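Notes for the Pakosville evening -- "A place for every tube"

(Slot is 30 minutes. Aim to stop talking early, they always have questions about glass.)

**Opening**

Say hello, thank the Mahlangu room for the extra chairs. Then straight in: I love a well-laid bench. I really do! Give me a clear table and a rack of tubes and I'm happy until teatime. Tonight is about what goes on the table, where it goes, and how you get it all back where it started.

Ask for a show of hands -- who has ever knocked over a tube while reaching for something else? (Put my own hand up first. Tell the beetroot dye story, but keep it short this time.)

**Start with the surface**

- Cover the bench before you put anything on it. A plain matt sheet is lovely, no glare under the lamps and you can spot a dropped bead or a bit of grit.
- Pull it flat from the middle outwards. A few faint wrinkles at the back won't hurt, but keep them away from anything that has to stand upright.
- Go for a sheet bigger than you think. The Cirkden roll I bought is 95 centimetres wide and I still wished for more.

Pause here and pass the offcuts round. People like to feel the difference between the matt and the shiny.

**Racks**

This is my favourite bit, so watch the clock.

A rack with two columns of wells is the friendliest thing you can own. You can run your samples down one side and their partners down the other, and the layout does half your note-taking for you. Start filling at the same end every single time. I start at the end furthest from me, so my sleeve never crosses a tube I've already filled.

Long side pointing away from you or long side across? I'm an "away from you" person. Somebody will disagree, let them, it's a good argument and it wakes everyone up after the biscuits.

Leave gaps if you need them! An empty well is handy for parking a tube you're unsure of. We have washed 1,025 tubes at the club since we started keeping the tally sheet, and most of the breakages came from racks crammed full, with fingers squeezing in between.

Mention the Zevex labels here. They peel off cleanly after a soak, they don't like being written on with a ballpoint.

**Glass plates, discs and trays**

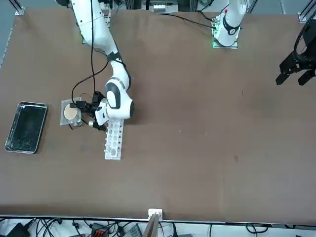 Flat things want their own patch of table. A glass plate is easy to lose sight of on a plain sheet, and easier still to lean on, so I give mine a fixed home beside the rack and I never stack anything on top except the one thing I'm working with. If that's a round of filter paper, put it in the centre of the glass, so there's a margin all the way round to pick the plate up by.

Trays go on the outside. A metal one with a raised rim is perfect for bits on their way in or out, and the rim stops things rolling off the edge and under the radiator (where I found 2 stoppers on Monday, both perfectly good). Wipe the tray before you start as well as after. Dust shows up terribly on a dark lining, and it will find its way on to anything damp.

Flexes and leads -- run them where they won't drag across the glass. Tape them down if you must.

**Packing up**

Work backwards. Tubes out, then the rack, then the plate, then the tray, and fold the sheet inwards so the crumbs stay in it. Do the folding live on the front table, it gets a laugh if it goes wrong.

Questions. Have the spare racks ready by the door for anyone who wants to try a layout, and remind them the kettle goes off at nine.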